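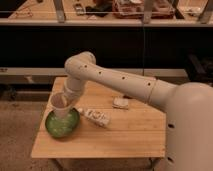

Sallumdale Household Measures

A table of household measures and the weights they correspond to, for dry and semi-dry foods. Each record gives one filling of one vessel with one food, and the weight of what went in. The table was made for people who convert old recipes, diet diaries and food surveys into grams.

Maintainers: Wen-hsiung Lu (weighing, files), Shu-fen Chiang (food names, notes)
Current release: January
Records: 736
Foods: 14
File format: CSV, UTF-8, comma separated, header in the first row

Files

measures.csv – the main table, one row per filling
vessels.csv – one row per vessel, with brim capacity in millilitres
foods.csv – one row per food, with English name, local name, form (whole, rolled, ground) and supplier
changes.txt – corrections by release

The tables join on vessel_id and food_id. Neither code is reused after a record has been withdrawn, so gaps in the numbering are expected.

Columns in measures.csv

record_id: integer, unique
vessel_id: text, see vessels.csv
food_id: text, see foods.csv
fill: one of level, heaped, loose, pressed
weight_g: net weight in grams, one decimal place
room_c: room temperature in degrees Celsius, whole number
weigher: W or S
flag: blank, or a code from the list further down

Method

The vessel is weighed empty and the scale set to zero. Food is poured from a second container held just over the rim until the vessel is full, then treated according to the fill code. The vessel is wiped on the outside and weighed again. Every combination of vessel, food and fill was done 5 times where stock allowed. The food was tipped back into its bag and turned over between fillings.

level: the surplus is struck off with the back of a knife in one pass
heaped: poured until the first grains fall, nothing struck off
loose: poured to the brim without tapping, small peaks left alone
pressed: pushed down with a flat disc and topped up until it takes no more

Heaped fillings vary a great deal between weighers. Shu-fen Chiang's are heavier on average for rolled oats and lighter for lentils. We have not corrected for this. Users who need one figure should take the median within a weigher first, and only then combine the two.

The target room temperature was 20 degrees. Humidity was not logged in the first release and was logged only in part afterwards, so it has been left out of the main table. It matters for flour and for anything ground; it matters very little for whole grains.

Vessels

The vessels are ordinary kitchen ones: cups, mugs, rice bowls, soup bowls and serving spoons. Brim capacity was found by weighing water. Shape is recorded as straight, tapered or rounded. Two vessels of the same capacity can give different heaped weights if one has a wider mouth, and for this reason heaped figures should not be carried over from one vessel to another by capacity alone.

Two of the names in vessels.csv need a gloss. A Fang is the straight-sided tin measure used in the older Hollarel recipe books. A Bollar is the wider bowl that replaced it. Later recipes often say "one measure" without stating which is meant. Our notes assume Bollar for anything in the second Hollarel book onwards. The first book mixes them, and we give both conversions.

Flags

C: clumped food, broken up by hand before filling
D: scale drifted by more than one gram, reading kept
R: read back from the paper sheet after a typing error was found
T: temperature missing, room_c left blank
X: weigher uncertain about the fill, exclude from averages

Rows flagged X are included so that the record numbers on the paper sheets still match. Most scripts should drop them on loading.

Known problems

Desiccated coconut has too few pressed fillings to be of use. The stock ran out and the replacement was a finer cut, entered as a separate food.

Semolina was labelled as ground rice in the first release. This has been put right in foods.csv and the affected rows carry R. Copies downloaded before the January release should be replaced.

Spoon measures below 10 ml are at the limit of the kitchen scale. The decimal place is what the display showed and should not be read as precision.

Brown sugar appears only as level and pressed. Loose fillings were tried but gave no stable figure.

What the table is suited to

Converting volumes in recipes and diaries to weights, with a spread. Teaching simple statistics on repeated measurements. Checking a published conversion chart for gross errors.

It is not suited to nutrition labelling, trade measures or any case where a certified scale is required. It also says nothing of liquids. Water was used only to find the capacity of the vessels.

Loading

Any spreadsheet will open the files. Set food_id and vessel_id to text on import, or leading zeros will be lost and the joins will fail without a warning. Blank cells mean "not recorded" throughout; there are no zeros standing in for missing values.

Corrections

Send corrections with the record_id and, if possible, your own repeat weighings. State the fill code you used. Wen-hsiung Lu keeps the paper sheets at Sallumdale and can check a reading against them. Changes go into changes.txt with the old value, the new value and the initial of whoever made the change.

Terms of use

Free to copy, alter and pass on with credit to the Sallumdale Household Measures. Please name the release used, as weights for semolina and ground rice differ between releases.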